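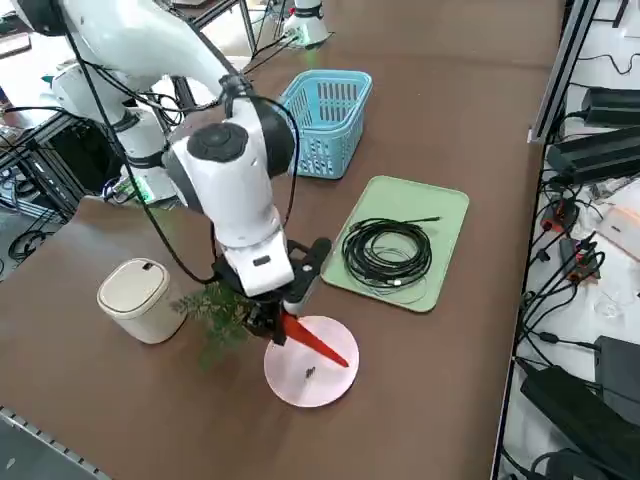 One reader has objected that our first notice of the Wosasden tabletop set judged it "as if it were crockery," and has asked whether the pieces are of any use to a workroom where the day's business is cable, fasteners, and trimmings. The objection was a fair one. The first notice was written after a short trial in a staff kitchen, and the set is sold for general use. The present review replaces it.

# Wosasden Tabletop Set: Second Review

**Reviewed by:** Equipment Review Desk, Bekham Technical Library, Bruveck
**Period of use:** 60 days
**Pieces reviewed:** tray (light green), plate (pale pink), slotted basket (light blue), lidded bin (cream)
**Rating:** Recommended, with reservations concerning the bin

## Scope

The library maintains a loan register of 3,921 items, a large share of which are returned with leads, adapters, or small hardware that must be checked before the item goes back on the shelf. Four sets were purchased at the ordinary retail price and placed on the long tables where this checking is done. No pieces were supplied by the maker, and the maker was not informed of the review.

Staff were asked to use the pieces as they saw fit for the first half of the period. For the second half, each piece was assigned a fixed purpose. The reviewers recorded breakage, staining, time spent clearing the table at closing, and any piece that was quietly put away in a cupboard.

## The tray

The tray is the strongest piece in the set. It is rectangular and shallow, with a raised rim that is high enough to stop a loosely coiled cable from spreading over the table. A heavy black cable and a thin pale one can share it, although they will tangle if they are set down together, and the tray offers no divider to prevent this. Staff who wanted the two kept apart used a second tray.

The light color proved useful. Black cable is easy to inspect against it, and a nick in the jacket shows clearly. Pale gray wire is less distinct, and checkers working after 4 p.m. in winter light reported that they moved to the window or switched on a lamp.

The rim also serves as a handle. A loaded tray may be lifted from either short end, but it should be carried with both hands. It does not stack securely when there is anything in it. Empty trays nest well and were stored in this manner throughout.

## The plate

The first notice described the plate as too plain for the table and too small for a meal. As a parts dish it is considerably better. Screws and other small dark items stand out on the pale pink surface, and the round shape allows a fingertip to sweep a washer toward the edge and pick it up. It is the piece most often asked for by name.

It has one limitation. A plate will not hold small hardware in place if the table is bumped, and cylindrical parts roll. The reviewers recommend it for parts in immediate use, to be emptied before the checker leaves the table. It should not be used for overnight storage. Once a plate has been assigned to hardware, it should be marked and kept out of the kitchen permanently.

## The basket

The plastic basket has slotted sides, and opinion on the slots was divided. They allow the contents to be seen from a seated position, and dust does not collect in the bottom as it does in a solid box. They also admit the ends of thin leads, which work their way out and catch on whatever is next to the basket. Plugs and adapters gave no trouble.

The reviewers tried a basket at the front of the table and another at the back. The rear position was preferred. A basket near the working edge takes up space needed by the tray, and it is reached for only a few times in an hour.

Cleaning is simple. The slots were brushed out under running water and the basket was left to drain on a towel.

## The bin

The small cream bin is attractive and takes up little room. Its rounded body wipes down easily, and the slot opening in the lid accepts cable ties, bits of tape, and paper labels without the lid being removed. For light desk waste it is adequate.

Difficulties arose with plant material. One of the tables is shared with the seasonal display, and trimmings from fine-leaved greenery were put into the bin over several weeks. Feathery stems do not pass through the slot willingly. They fold, spring back, and shed on the table. The lid must be taken off, and at that point an open tub would serve better.

Capacity is also modest. At a busy table the bin was full well before closing, and the staff began keeping a paper bag on the floor beside it. Any department that expects to produce more than a handful of waste in a shift should plan accordingly.

## Clearing the table

Before the trial, the tables were allotted 30 minutes at closing. The allotment has been left unchanged, although the checkers regularly finished early once the pieces had fixed purposes. During the first half of the period, when they did not, no improvement was recorded. Purchasers should draw the obvious lesson and decide what each piece is for on the day it is unpacked.

## Durability

No piece broke. One tray acquired a shallow scratch from a connector housing, and one plate has a faint gray mark that did not respond to dish soap. The basket and the bin show no wear. The colors have not faded, but none of the tables stands in direct sun.

## Recommendation

The set is recommended for inspection tables, repair benches, and similar work with small articles. The tray and the plate justify the purchase. Wosasden sells the tray singly, and departments with 80 or more cabled items in circulation should consider ordering extra trays before a second full set.

The rating given in the first notice is withdrawn. The reservation concerning the bin will be reconsidered if a version with a wider slot is offered. Comments from other departments may be left at the Bruveck service desk through the end of June.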